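*Handout 4 for the October group. Bring it back next time, we'll be scribbling on it.*

## Packing pastry and cold bits for a counter

Right, so last session was dough and most of you went home covered in it. Today is the unglamorous end of the job — getting baked things and cold things off the table and into boxes in a decent state. I used to skip this session. Then I did a summer at Stornidach, the café up by the reservoir, where we packed over 1000 croissants one month, and a depressing number reached the customer looking as if they'd been sat on. So now it gets a whole afternoon and its own handout, lucky you.

### Setting out

Clear the table first, all of it, bags and phones too. Then I like everything laid out before a single pastry moves: plastic boxes on one side, steel containers in the middle, baking tray on the other side. If you're left-handed, swap the ends over, it makes no odds to me. Boxes open, tabs folded right back. If you leave the tabs half up you'll catch your sleeve on one, and over goes the box (I've done it in front of a class, so you're in good company). 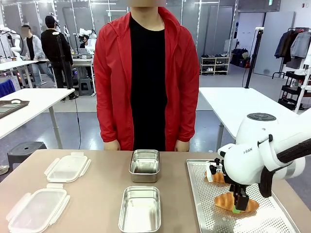

Steel for the things that go back in the fridge, plastic for the things that travel. You can argue with me on that, and Spyros Dervishi, who taught this course before me, argued with me on it for years. He'd have put the lot in steel and covered it. His point was smells: plastic hangs on to onion like nothing else, and he's right about that, so please keep one set of boxes for savoury and another for sweet and write on the bottoms.

Sizes, while we're at it. The order sheet has two codes on it and people mix them up every year. 656 is the deeper box and that's the one you want for croissants. The shallow one will squash the tops as soon as you press the lid on.

### Croissants

Let them cool on the perforated tray. The holes let the steam out from underneath, and if you move them to a flat board too soon you get a soft, sad bottom. I give them 60 minutes before a lid goes anywhere near them. The old Cikar notes in your folder say 15, and 15 is fine if you're handing them straight over the counter in a paper bag, but not for a closed box.

Picking up:

- Hold from the sides, low down, with a light grip. Pressing on the top flattens the layers and they don't come back.
- One at a time, please. I know you can manage two.
- Points go along the length of the box.
- Leave a finger's width between each one.
- Crumbs stay on the tray. Tip them out at the end, don't brush them on to the table.

Tongs or clean hands? Either in this room. Ellov, where some of you are going for your placement, want tongs and gloves every time, so get used to them now if that's you.

### Lids

Have the lid lying next to you with its flaps open before you start filling. It sounds fussy, but hunting for a lid with a full box in one hand is how things get dropped. When you close it, press the middle first and then do the flaps in opposite pairs. Going round in a circle leaves the last one straining, and that's usually the one that snaps.

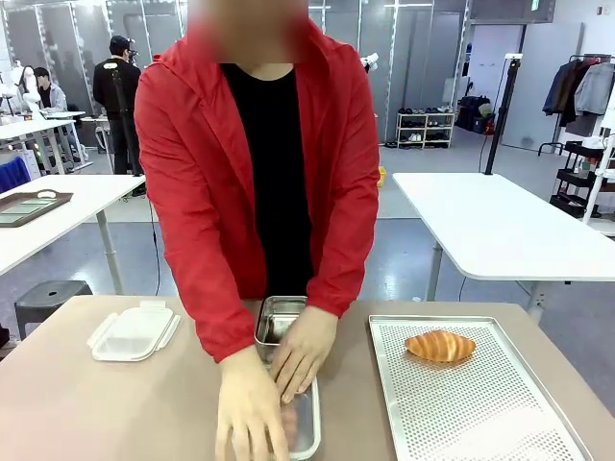

Cold things next. Fruit, cooked meat, cheese, whatever you've been given. Pat it dry, lay it in flat, and don't heap it above the rim. If the lid needs pushing down, there's too much in there — take some out and start a second box. I'd sooner see two boxes with room in them than one that's bulging.

Never put pastry in with anything cold or damp, even for ten minutes, even with paper between. The Dimitrov book says greaseproof will do it (page reference is on the reading list) and I've tried it more than once and got limp croissants more than once.

### Labels

Name of the thing, time packed, your initials. On the side of the box, please. Labels on lids end up on the wrong box the moment someone swaps the lids over in the wash.

### Before next time

1. Pack something at home, anything with a crust, and open it after a night in the cupboard. Write down what's happened to it.
2. Read the section on cooling racks.
3. Bring an apron. There were three of you without one today and I've run out of spares.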